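# How to follow the gripper demonstration at the Plisura open day

1. Come to the Emari room 7 minutes before the start.
2. Watch one full turn first — please ask questions after it.
3. Hold the gripper by its body and keep the yellow fingers free.
4. Move slowly towards the cloth, and close the fingers only when you are near it.
5. Give the tool back before you write your notes.

Each visitor has 17 minutes. Work at the bed with the woven mat:

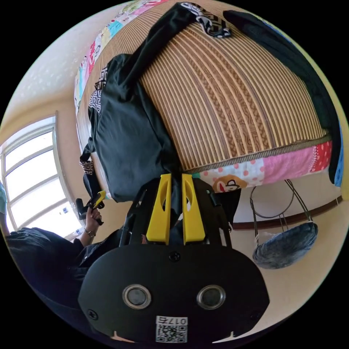
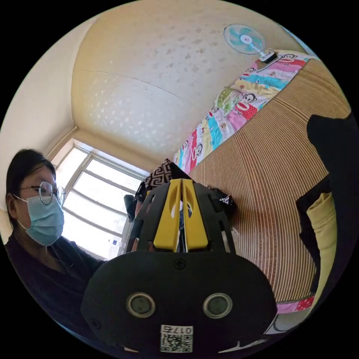 *Written by Dellenia*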